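Visit Report: Zadalent Server Refurbishment Center, Zanville

Prepared for the members' newsletter of the Honalbridge Technical Reuse Association

In February, members of the Association were received at the Zadalent center in Zanville, where used servers are taken apart, tested and rebuilt for resale. The visit began at 9:30 in the morning and ended shortly after lunch. The Association wishes to thank the center for its hospitality and for the patience with which its staff answered our questions.

Arrival and reception

The center occupies the former Tymoshchuk furniture warehouse, on the east side of the rail yard. Visitors should note that the entrance shown on older maps is closed to the public. Parking is available behind the building, and the walk to the reception desk takes a few minutes. Members signed in, received wrist straps and shoe covers, and were asked to leave bags and drinks in the lockers.

A short talk was given in the meeting room on the second floor. The center has worked in its present form since 2000. Its first customers were local schools and small clinics, which needed dependable equipment at a modest price. Larger orders followed, and the building was extended to hold a separate area for testing.

Receiving and sorting

The tour started at the loading dock. Machines arrive on pallets and are entered in a register before anything is opened. Labels from previous owners are removed at this stage, and storage drives are taken to a locked room, which was not part of the tour. Members had hoped to learn more about the erasure of drives, and the center has offered to send a written summary.

Each machine is then given a paper card that stays with it until it leaves the building. Several members remarked on the use of paper. The center replied that a card can be read at the bench without touching a keyboard, and that staff prefer it - a view shared by many of our own repair groups.

Cleaning

Dust is removed in a side room with its own air extraction. Members were able to watch through a window. Fans and covers are cleaned separately from the boards. The noise is considerable, and our guides kept their explanations for the corridor.

The board area

The greater part of the morning was spent in the area where server boards are handled. It is kept quieter than the rest of the building, and visitors were asked to enter in groups of 2. Conversation here turned to processors and their sockets, a subject of interest to those members who carry out upgrades at home or for their clubs.

The center stressed that the contacts inside a socket are easily damaged and difficult to repair. A socket is inspected under good light before a processor is brought near it. The processor is held by its sides, lined up with the marks on the socket and lowered straight down. It should never be pushed or slid into place. Only when it is lying flat is the load plate closed and the lever brought down. A member asked how often sockets are found to be damaged on arrival. The answer was that it varies greatly from one supplier to the next, and that boards shipped with no processor and no cover are the most common cause.

Trays and other plastic parts are kept and used again where possible. The center buys very few new ones. 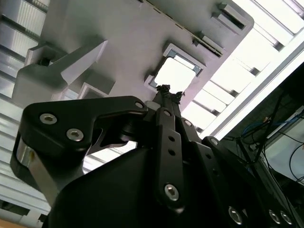 Underside of a gray plastic structure, with its molded ribs and openings.
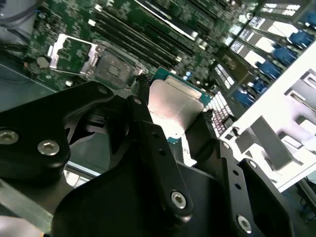 Processor above the server board, with the load plate open and the memory slots behind.

Memory is tested apart from the board and matched by type before it is fitted. Completed machines are left running overnight in the test area, where the temperature was noticeably higher than elsewhere. Any machine that fails goes back to the bench with a note on its card.

Questions and practical matters

Lunch was served in the staff canteen. Members asked about prices for nonprofit groups, and were told that requests should be made in writing and should state the intended use. The center does not sell single parts to the public, although surplus memory is offered to registered groups twice a year.

A second visit is under discussion for those who could not be given a place. Members who wish to attend are asked to write to the Honalbridge office, stating whether they need step-free access. The elevator to the meeting room is small, and extra time will be allowed for its use.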